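Porkik Adds Third Ship to Adriatic Program

Feb 12, 2019
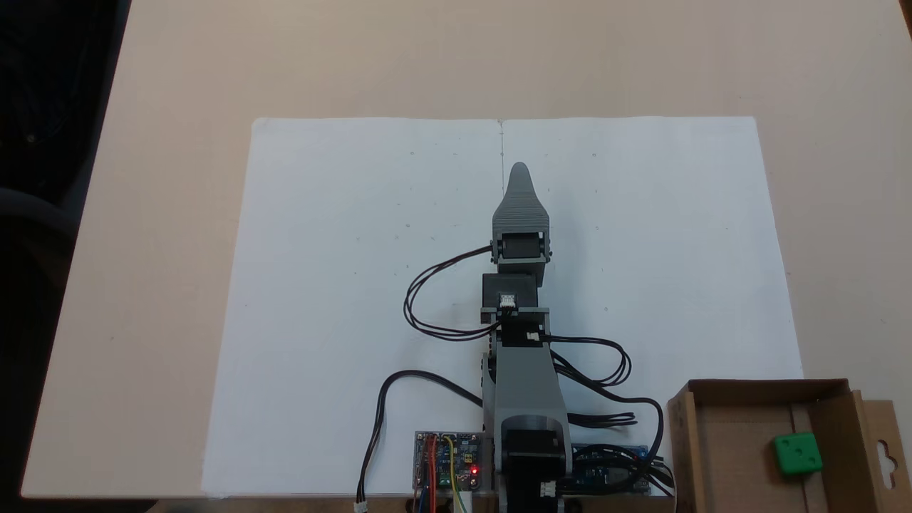 Cruise operator Porkik will place a third ship on its Adriatic program from May, raising weekly berth capacity on the route by 30%. The vessel, Zevov, was previously used on charter work and will operate seven-night itineraries with an overnight call at Split.

Porkik currently runs two ships in the region. Both will keep their existing schedules, although the Saturday turnaround in Trieste moves to Sunday to free up the berth. Passengers already booked on affected sailings are being notified through their travel agents.

Forward bookings for the summer season are 20% ahead of the same point last year, the company said. German and Austrian customers account for most of the increase, with fly-cruise packages growing faster than cruise-only sales.

"Demand for the shorter port-intensive route has exceeded what two ships can carry," said commercial director Hubert Wasilewska. "The constraint in the northern Adriatic is berth availability – we now have confirmed slots through the end of the season."

Ground handling and shore excursions will be provided by Murkov under a four-year agreement. Distribution outside Europe stays with the agency Chaturvedi, whose contract was renewed last fall. Financial terms were not disclosed for either agreement.

Zevov is due to enter drydock next month for cabin refurbishment and replacement of its ballast water treatment system.

Comments (3)

mtk_agent
Does the Sunday turnaround apply to the shoulder season too? Our system still shows Saturday.

R. Dunn
Sailed on Zevov under charter. Cabins were small and the air conditioning was loud. Hope the refit covers that.

portside44
Overnight in Split is good. Would like to see Zadar back on the list.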